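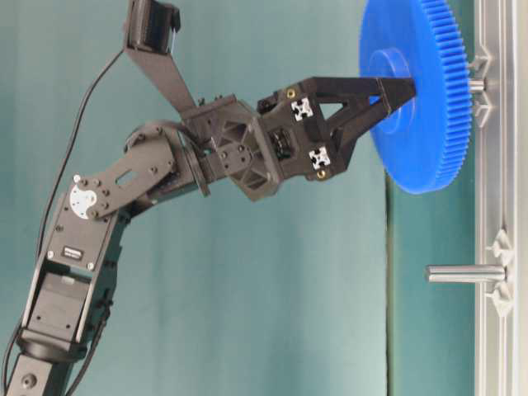
1/ Okay, the gearing thread. A bunch of you asked after my post from the top of the Llanos climb, and my replies are a mess, so I'm putting it all in one place. This is for people who ride loaded bikes up hills and hate every minute of it.

2/ Background: I've done 1,267 miles on this bike since January, nearly all of it with panniers. I'm not fast. I'm the person eating a cheese sandwich on a guardrail while you go by.

3/ For most of those miles I had the gears the bike came with. 46 teeth on the big ring, 30 on the small one, and a biggest cog of 28 in the back. On the flat, lovely. On anything steep with a tent strapped on – no.

4/ The math is dead simple. Divide the teeth in front by the teeth in back. 30 over 28 is a little over one, so every time the pedals go around once, the wheel goes around a little more than once. The smaller that number, the easier it feels and the slower you go.

5/ A toothed wheel only has whole teeth, and every one has to get its turn. That's the whole thing! I avoided learning this for years thinking it was engineering.

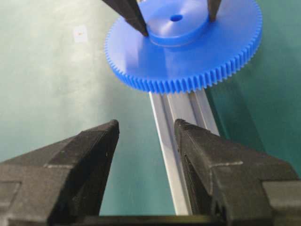 Blue plastic gear, little teeth all the way around the rim.

6/ So what I did: kept the cranks, swapped the cassette for one with a 36 in the back. Now my easiest gear is 30 over 36, or 0.83. Doesn't sound like much. My knees would like a word with anyone who says that.

7/ Cost me $128 all in, with a new chain and a longer derailleur. If your derailleur already has the reach for the big cog you can skip that part and save a good chunk. Look up the max cog for yours before you order anything (I did not, and paid return shipping, twice).

8/ Bought mine at Drumari, the little shop behind the post office in Bedcombe. Efraín Cuervo did the cable for me and talked me out of the 42 I was dreaming about. With my frame and my shifters it would've been a big pile of parts and a lot of swearing.

9/ First real test was the Bedcombe to Llanos loop. 65 miles, with more than 2,000 feet of climbing, most of it crammed into the second half after you've already eaten the good snacks.

10/ The bad bit is right after the bridge. You come around the bend and the road just stands up. In the winter I walked it. Pushed a loaded bike in stiff shoes, had a guy on a tractor wave at me, the whole experience.

11/ This time I rode it. Slowly!! I think I could've kept a conversation going with somebody out for a stroll. But I was pedaling the whole way and I didn't stop until the church.

12/ Stuff I got wrong: I shifted too late. If you wait until you're grinding, the chain doesn't want to move and you get that awful crunch. Go down a gear before the hill, while it still feels silly.

13/ Also there's a bigger jump between the cogs now. Riding along on the flat into a headwind I keep hunting for a gear that isn't there anymore. It bugged me for a couple of weeks and then I mostly quit noticing.

14/ People asked about the bags. Two rear panniers and a Clidum roll on the bars. Heavy things low and toward the middle. I moved my cook kit down off the rack top and the bike stopped wagging its tail when I stand up.

15/ And no, I don't know what you should get for your bike, Dave-with-the-folding-one. Count the teeth on your biggest cog and your smallest ring, do the division, and then tell me what hill you're scared of. We'll go from there.

16/ Next trip is the long way to Llanos with an overnight at the reservoir, if the campground ever picks up the phone. I'll post the route when I've figured out where the water is. Bring a windbreaker, it's cold up there even in May.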